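Penetbridge Open: who's going, and is the new format any good?

baselinebandit
Okay so the draw for the Penetbridge Open went up last night and I'm in the singles AND the mixed, because apparently I hate my knees. 362 entries this year! First match is Saturday at 8 a.m. on the back courts. Anyone else from the Lemma club driving over? I've got room for two plus bags, but you have to put up with my podcasts. 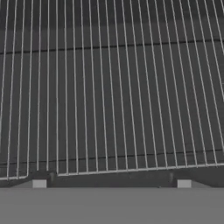
Club & Tournament Talk

dropshot_dee
I'm in! Doubles only though. Not loving the match tiebreak in place of a third set. I paid the same entry fee as last May and I'm getting less tennis for it.

baselinebandit
See, I like it. Last year I was still on court at 9 at night, and the poor guy I played had a two-hour drive home. First to ten and everybody goes to dinner, sounds great to me.

oldgutstrings
Disagree, sorry. The third set is where fitness counts. A tiebreak is two lucky net cords and you're done. Demetrius Quintanilla was down a set and 1-4 in the final last year and won it because the other fellow ran out of legs. You don't get that match under these rules.

dropshot_dee
That was such a good match!! I had a sunburn for a week after.

baselinebandit
Fair, that one was special. But that's a final. Keep the full set for semis and finals and do the tiebreak before that, would that work for you? 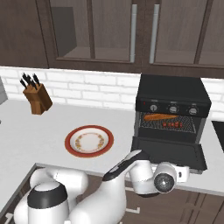
Also I emailed Mohandas Alva, who's running the desk, and he said they only have 14 courts because two are being resurfaced. So the short format isn't going anywhere this time, whatever we think of it.

oldgutstrings
I could live with semis and finals. Still think they should cap the entries.

lefty415
Are they using the Vimow balls again? Those went dead after five games.

dropshot_dee
Nope, Clurnero this year, it's on the entry sheet. Bandit, save me a seat, I'll bring the cooler.

baselinebandit
Done. Leaving the club lot at 6:30, don't be late!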